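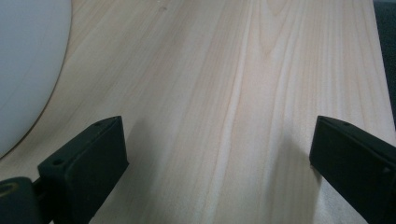
Light wood board, grain running lengthwise

Ticket 21, Jul 22, 2023
Hi again! So the Cavik HDMI splitter is still dropping the picture on output 2, every 10 minutes or so it goes black and then comes right back (sound too). I swapped in the Sutton cable you suggested and got the same thing. Then I moved the TV over to output 1 and it ran through a whole movie just fine, so I'm thinking it's the port. Can I send it back, or is there a reset I missed? I still have the box and the power brick.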